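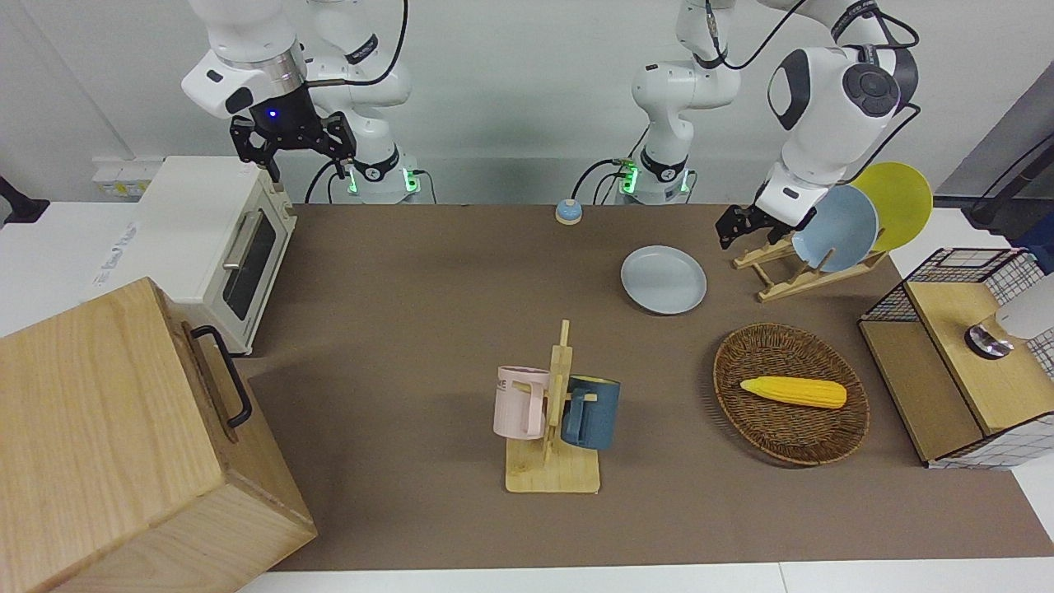
The dish rack has never had a champion. Dishwashers get showrooms and wedding registries, while the rack gets bought once, in a hurry, and is then expected to stand next to the sink until somebody moves out. I spent most of January reading about the things, and I can report that opinion splits between wire and wood. Wire people talk about rust. Wood people talk about their grandmothers. I came in neutral and left on the side of the low wooden kind with crossed slats, which holds a blue plate upright as though the plate had accomplished something. Lay the same plate flat on a brown mat and it is just waiting for toast.

Lumturie Kos has sold kitchen goods for 13 years at Furker, a narrow shop with a wide opinion of itself, and she puts the wooden rack's appeal down to guilt. "People see it and think they will become the kind of person who washes a cup right away," she told me. She sold 1,482 of them last year. She has no figures on the cups.

Her own advice is dull and I have followed it. Big plates go at the back, bowls get their own towel, and anything with a wooden handle stays out of the puddle. Once a week the rack itself gets a scrub, an idea that struck me as faintly insulting until I turned mine over.

The deluxe end of the market is a stranger place. Gratico makes a rack with six tiers, tall enough to need its own talk with the landlord. I own four plates. I did measure the counter, though, and it would fit if the toaster oven went to live in the bedroom.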